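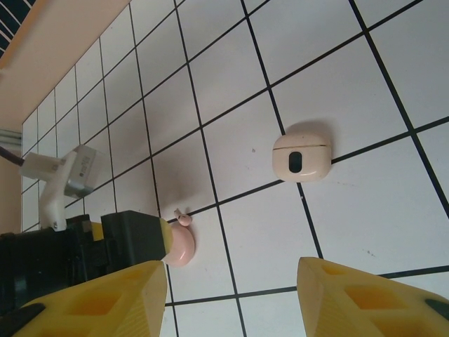 ## Section 6: Charging, storing and cleaning your earbuds

By now your earbuds should be paired and playing happily, so this is a good moment to get into the small habits that keep them that way. Most of the letters we receive at Nudar are about a bud that has gone missing or one that won't charge, and both troubles usually begin in the few seconds between taking the buds out and closing the lid. Take your time over this section, even if you've owned earbuds before.

### Putting the buds away

1. Find a flat, clean surface to work on. A tiled counter or a table is fine. Earbuds are rounded little things and they do like to roll, so stay well back from the sink.
2. Set the case down and open the lid with your thumb at the seam. There's no need to force it – the hinge gives easily once it starts to move.
3. Hold the first bud by its rounded body, with the stem pointing down, and lower it into the matching slot. You should feel the magnet take hold.
4. Do the same with the second bud. Left and right are shaped a little differently, and a bud in the wrong slot will sit high and keep the lid from closing.
5. Close the lid gently until it meets the body of the case all the way along.

**Note:** If you set a bud down for a moment while you answer the door, put it next to the case and come back to it first thing. A bud left outside the case stays switched on and slowly runs down its battery.

### Charging

1. Check that both buds are seated and the lid is shut.
2. Plug the cable into the case, then into the charger.
3. Leave everything alone for roughly 2 hours. The case can charge while lying on its side, if that's how it fits best on your shelf.
4. Unplug the cable by the plug and never by the cord.

If you have the Lashari charging pad, the case needs to lie with its back against the pad. Thicker sleeves, including our own Kallow sleeve, have to come off first.

**Caution:** Do not charge the case if it is damp, and do not leave it on a windowsill in full sun or on top of a warm appliance.

### Cleaning

A quick wipe every 8 days or so is plenty for most people. If you wear your buds for exercise, you may want to do it more often, and your ears will thank you for it.

1. Take both buds out of the case and lay them on a dry cloth.
2. Wipe the body and stem of each bud with a soft, dry cloth.
3. Brush the speaker mesh lightly with the mesh facing down, so that any dust falls out and away.
4. Use a dry cotton swab to clean the inside of the case, including the charging contacts at the bottom of each slot.
5. Let everything air for a few minutes before you put the buds back.

**Caution:** Never rinse the case under the faucet, and keep bleach and kitchen sprays away from it. They can dull the finish and harm the contacts.

### If one bud won't charge

Lift it out, wipe the contacts and seat it again. If that doesn't help, try a reset as described on page 184. Replacement buds are sold singly through Stavov, and you'll need the model number printed under the lid when you order.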